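Dunmore drinks trail talk – my notes, 26th April

Start with the cider. Everyone knows the beer, hardly anyone knows there's a cider house up the hill. Ask for hands – who's been to Verkari? Wait for it.

Then the map. 18 stops, all walkable except the last two. Say that slowly, people drive it and then can't taste anything.

Dilek's tasting room – opened in November, tiny, get there early. Try the dry perry. Don't read out the whole menue.

Food: the bakery next to Sekus does the pretzels. Mention mustard.
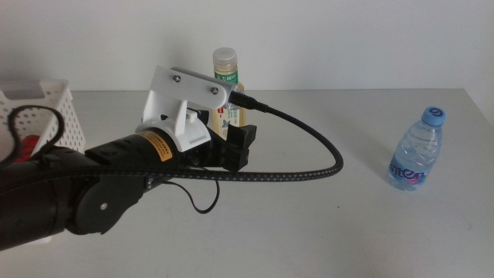
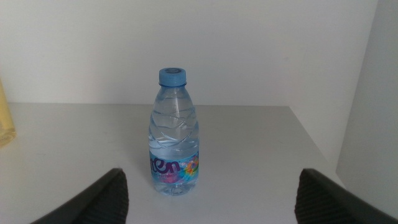
Trail passes – 3000 printed last year, all gone by end of summer. This year you get a stamp at each stop, full card gets you a glass. Glass is nice, hold it up.

Clive Whiteley story, only if time. The one with the keg and the ferry. Keep it under two minutes!!

Getting there: the 107 bus from the station, stops right at the brewery gate. Last one back is early so check the board. Taxi numbers on the handout.

Where to stay – the inn on Mill Street, or camping by the river, ask for Trevor. Dogs ok at both, and on most of teh patios.

Thank Ilari and Junaid for the loan of the hall. Questions. If someone asks about parking – lot behind the church, free after five.

Handouts by the door, samples at the back table.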